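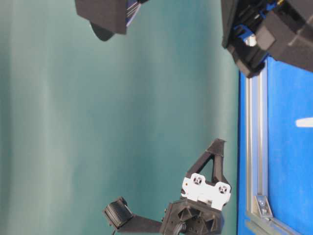

Sandro Amato reckons you can't judge one of these open days until you've asked what happens when the internet drops out. So I asked. Long pause, then an offer of a sausage roll. Fair enough, Sandro.

Anyway, the Plasell open day at Ronddale. I drove 24 km for it and got a lanyard, a tote bag and a parking spot next to the skip.

The program promised 4 demonstrations. The first was a slideshow about the other three.

Second one was the good one. Two arms, one square of aluminium extrusion, and a cable to be dealt with along the bottom rail. Grown adults in hi-vis went completely silent. I've been to quieter weddings, but only just.

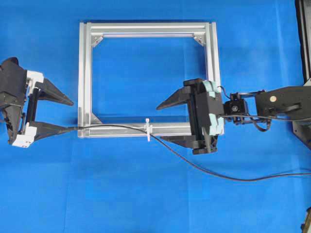
The bloke running it (lovely, exhausted, on his fifth coffee) said cable is the hard part. Metal stays where you put it and cable has opinions. I have a drawer at home that would back him up.

Someone from Grudberg wanted to know if it could do the job in the dark. Someone else wanted to know if it could do it cheaper. You could tell which of them had driven the nicer car.

For the record, the corner brackets on that thing are tidier than any I've ever put in. I did a whole bench with D'Amico brackets last winter and it still rocks if you breathe near it.

Raffle was ticket 918. I had 917. The prize was another tote bag, so I'm coping.

Would go again. Doors open at 5 next time, apparently, and they're bringing a bigger urn.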